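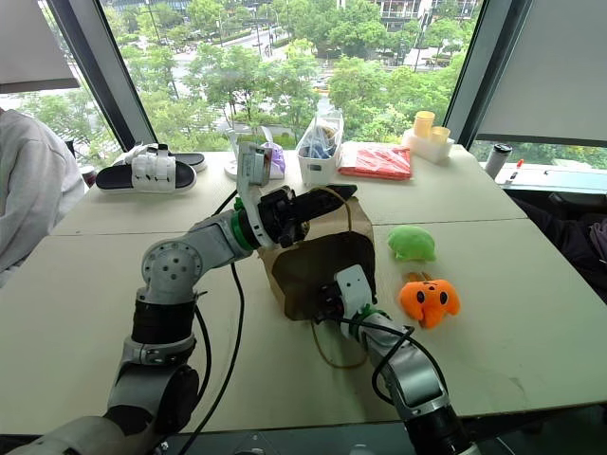 The summer palace at Clestis: a house that kept moving its front door
Notes for the evening talk, 15th November, Avlow

Before starting

Lights down a bit, but leave the side ones on so people can see the handouts. The handout has the ground plan on one side and the family tree on the other. Ask everyone to keep the plan side up. I'll come back to it over and over and it's much easier if they can put a finger on it.

Check pronunciation: Stasumach has the stress on the second part. Clestis is said as it's written.

Opening

Good evening, and thank you for coming out on a dark night for a palace that most of you will have driven straight past. I first went to Clestis because it was raining and the museum in the town was shut, and I've been going back ever since. I love this building. I'll try to be fair to it, but I'm not going to pretend I'm neutral!

Show the view from the river. Let them look for a moment before talking.

What you have here is the summer house of a ruling family who were never very rich, in a small valley that was never very important, and it has been added to by nearly every generation that lived in it. Grand palaces often get knocked down and started again when there's money about. At Clestis there was only ever enough to build a bit on the side. So the old parts are still in there, tucked inside the newer ones, and if you know where to stand you can see four different ideas of what a palace should be through one open door.

The first house

Plan side up, please. Find the small square in the middle with the thick walls, shaded dark. That's the tower, and it was there before anybody called the place a palace. It guarded the crossing of the Stasumach, and whoever held it took a toll from the carts going over.

The walls at the bottom are so thick that a later prince had a bed cut into one of them. He slept in the wall! You can still go and sit in it, and I recommend you do. It's dry, quiet and surprisingly comfortable, though I'm quite short.

Point out on the plan: the original door is on the first floor, on the river side, and you reached it by a ladder. It's now the door of a linen cupboard. The guides will open it if you ask nicely.

Pause here and ask who has been. If several hands go up, ask whether they saw the cupboard. (In the spring only one person had, and she had been looking for the toilets.)

The hall

Next slide, the great hall, looking east.

This is where the tower turns into a home. The family married well, once, and the hall is what they did with the dowry. It's built of the local yellow stone, brought down the valley from the quarry at Grajales. That stone is soft when it comes out of the ground and hardens in the air, and the masons took full advantage. Look at the carving round the windows. There are hares, onions, a man with toothache, a woman pulling a cheese out of a chest. None of it is royal. I think the masons were carving what they knew and I think the family liked it that way, or they'd have had it taken off.

Slow down on the roof. The beams come from the woods above the river, and one of them is longer than any tree growing there now. On the underside you can make out the carpenters' marks, cut so the pieces would go back together in the right order after they had been tried out on the ground. You need a torch and a patient guide.

When the hall went up, the front door moved for the first time. It came down to ground level and went round to the south side, facing the road. Get them to draw an arrow on the plan.

Expect the question about the fireplace. Yes, it is too big for the room. The accounts complain about it too.

Receiving visitors

The long range on the west side is the one I find people know, because it's on the postcards. Slide: postcard view.

The prince who built this had spent part of his youth at a much larger court, as a guest who wasn't allowed to leave, and he came home with firm views on how a ruler ought to be approached. You came in at the far end. You walked through one room after another, and the rooms got smaller and warmer and more richly painted as you went, until you reached him. How far you were let in told everyone how much you mattered. A grain merchant might get as far as the green room. An ambassador would see the blue. The last room, with the little painted ceiling, was for family and, going by the letters, for dogs.

So the front door moved again, to the north-west corner, as far from the prince as it could be put. Second arrow on the plan.

The joke in the household (it's in a steward's letter, and I do a poor translation of it) was that soup set off from the kitchen as soup and arrived as pudding. The kitchens had stayed where they were, behind the old hall, right at the other end.

Read out the household order for a feast day, but only the fish part. The full thing goes on for ages. There were 4000 crayfish ordered for one wedding, and a note in another hand underneath asking where anyone thought they were going to be kept.

The gardens

Don't rush this one even if we're running late.

Two gardens. The upper one is the formal one, with the straight walks and the stone basins. The lower one is down on the flood meadow, and for a long time historians took it for a failed version of the first, drowned by the river. I thought so too. Then the digging done in the meadow in 2000 found stone-lined channels running right across it, with slots for wooden gates. Somebody was letting the river in on purpose. They'd flood the meadow for parties and take the guests out over the grass in flat boats, by lamplight, and then drain it and cut the hay.

I still get a shiver from that. Imagine being a child in the village and seeing the lamps going across a field.

Show the channel photograph, then the drawing. The drawing is a reconstruction, and the boats in it are guesswork. Say so.

Decline

Keep this part short. It's sadder and the dates are on the handout.

When the little state was swallowed up by its neighbour, the family kept the house but lost the reason for it. No ambassadors, no toll. They shut the painted rooms one at a time, starting from the far end, and drew back towards the tower. The last princess lived in three rooms near the kitchen. She seems to have been perfectly happy. Her diary is nearly all about bees.

In 1944 the building became a hospital, and the painted rooms were opened up again as wards. The whitewash that went over the walls then has turned out to be a very good friend. It was thin, it came off cleanly, and the colours underneath had been kept from the light. The green room is far greener than anyone had expected, almost rude. Slide: green room before cleaning, then after. There's usually a gasp, so wait for it.

Ask if anyone in the room had a relative who was nursed or worked there. Write down anything they tell you.

The house today

The town took it on after the hospital closed, and the work has been going on bit by bit, which suits the place. The roof of the west range was done first. Then the windows. The stone for repairs comes from Grajales again; they reopened one face of the old quarry, and a bus stops within 100 metres of it if you'd like to see where the hares and onions came from.

What I'd look for if you go:

The bed in the wall, before lunch, when it's quiet.
The cheese woman, third window along on the yard side.
The carpenters' marks, with a torch.
The scratched tally on the kitchen doorpost. We don't know what was being counted. I'd love it to be crayfish.

And the front door. You now go in through what used to be the stable arch, on the east side, where the ticket desk is. Third arrow. So every age at Clestis has decided for itself which way the palace ought to face, and turned it round.

If there's time

The argument about the chapel. Some people hold that it's older than the tower, on the strength of one blocked window. I'm not convinced, but the case is a good one and I should put it properly: the window is narrow, the stone is river cobble instead of yellow Grajales, and it sits lower than the present floor by the height of a child. Against that, cobble was cheap in every century. Show both slides and let them vote with their hands.

Questions

Likely ones: Is it haunted (the guides say the linen cupboard). Can you get a wheelchair in (ground floor and gardens yes, painted rooms yes by the lift in the yard, tower no). Is it open in winter (weekends until the middle of December, then closed until the spring).

Is there a book? There's a good one on the painted rooms, in the town library here in Avlow, and a thin green guide sold at the desk. The guide has the plan upside down on the inside cover, so bring your handout.

Collect the spare handouts at the end, and the pencils.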